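June 6, 2025. Speech corpus, notes as I go

Prayer breakfast transcript in at last. Flandcombe town hall, council leader plus the two clergy plus the MP's bit at the end. 3622 words after stripping the applause marks and the grace. Heriberto did the first pass from the audio, I did the second with headphones in the back office. Disagree on nine places, all small. "Healing" vs "hearing" in the opening is the only one that changes the sense. Gone with healing, flagged it.

Coding frame: still v2. Kristýna wants "unity" split into unity-national and unity-local. Tried it on the leader's remarks. Works for the first half, then he says "this community" four times in a row and could mean the town, the church or the whole country. Left those as unity-unclear. Not happy. Don't want a third bin that swallows everthing.

Civil vs religious language, same trouble as the April batch:

- "dark times": religious only if scripture within two sentences, otherwise plain
- "calling": always tag, decide later
- "extremism": tag the target if named. Here it isn't named once, he keeps it very general
- thanks to police: NOT unity, own code (had this wrong in April, need to go back)

Ran the lot through Fledamix at lunch. It split the MP's quotation from Isaiah into its own speaker, again. Fixed by hand. Settings note for whoever does the next one: pause threshold back up to 2, leave the rest alone. Zikeo export fine, though the date column came out as text.

Agreement on the double-coded chunk so far: 128 segments, we match on most of the faith codes and are poor on "warning". Heriberto codes any mention of violence as warning. I only do it when there's a "we must not" or similar. Need a rule and a couple of worked cases in the frame, else we'll argue this every time.

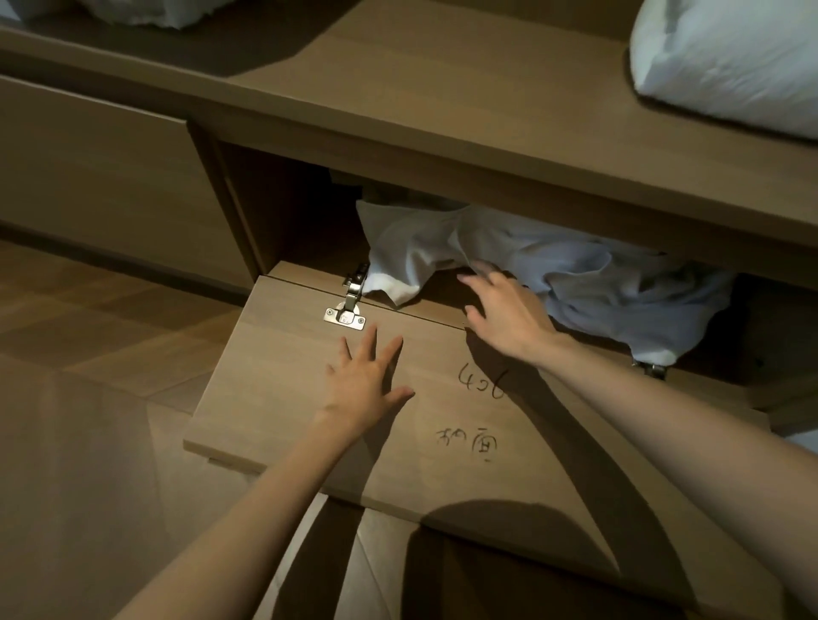
*Compartment under the platform, lid down, bedding inside.*

Barrera piece: read the first half on the train. Argues that leaders go to faith language after public disorder mainly to avoid naming anybody. Tempting with this speech, but our lot named people freely in the two 2019 ones so careful. Also the sample is all national figures. Local speeches are a diffrent animal, half of this one is about the food bank and the roof appeal.

Checked the local paper's write-up against the transcript. They quote him as "we rise together or not at all". Audio has "we rise together, or we don't rise at all". Close enough for a newspaper, no good for us. Add to the misquote sheet. They also leave out the second reverend altogether, who had the strongest lines on the riot and got the longest applause, by ear.

Funding report wants a corpus size. We're at some 3000 segments if the council statements count. Kristýna says they do, I'd say only the spoken ones. Asked her to put it in writing so the number stays the same in both reports.

To do
- recode police thanks, April batch
- email Flandcombe clerk re printed order of service (second hymn title unclear)
- warning rule, draft to Heriberto
- Zikeo date column
- finish Barrera, second half has the method
- backup!! last one failed halfway, redo before going home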